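Search this list Go

13 April 2026
From: list member, Stisis laundry group

> How many examples did you need before the hand
> stopped fumbling the cloth? We're at 200.

Hi all, and thank you for such a kind question! We have 3,847 now, and I'd still call it shaky on anything crumpled. At Dreltano we move the basket every 35 tries, and that helped more than sheer numbers did
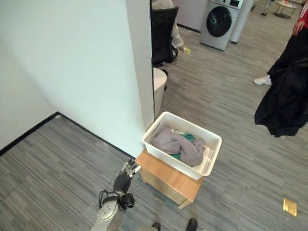 though please do keep the failed reaches too, we threw ours out until July and I've been sorry ever since.

Contact | Copyright Stisis | Back to top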